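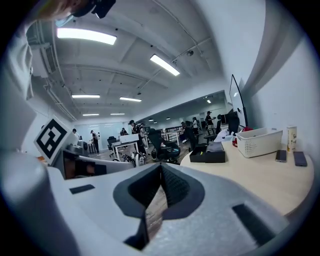

Faltham, 11/11/2023

Minutes of the Ritardale Footpath Group, autumn meeting

Present: Dorothy Bainbridge (chair), Jirayu Meesuk, Anouk Nijs (minutes), Lertchai Nuchit. Apologies: Thanakorn Inthanon.

1. Minutes of the last meeting
Approved with one correction. The stile at Van Wyk farm is on the north boundary.

2. Money
Balance stands at $1,705. The gravel bill of $474 has been paid and is already taken off that figure.

3. Riro bridge
Jirayu walked the path after the rain. Two deck boards are soft and the handrail on the downstream side moves when leaned on. Lertchai asked whether the county would pay -- Dorothy will write and ask. Warning tape to go up in the meantime. Action: Jirayu.

4. Signposts
Of the 20 posts ordered, 19 were delivered. Anouk to call the supplier about the missing one. Lertchai would like the creek turnoff marked first. Agreed.

5. Winter walk
To be held in December, starting from the mill parking lot. Dogs on leashes past the sheep. Thanakorn had offered by email to lead -- accepted.

6. Other business
Dorothy still has the key to the tool shed. Lertchai needs it for the brush cutter and will pick it up from her house.

Meeting closed at 8:40 p.m.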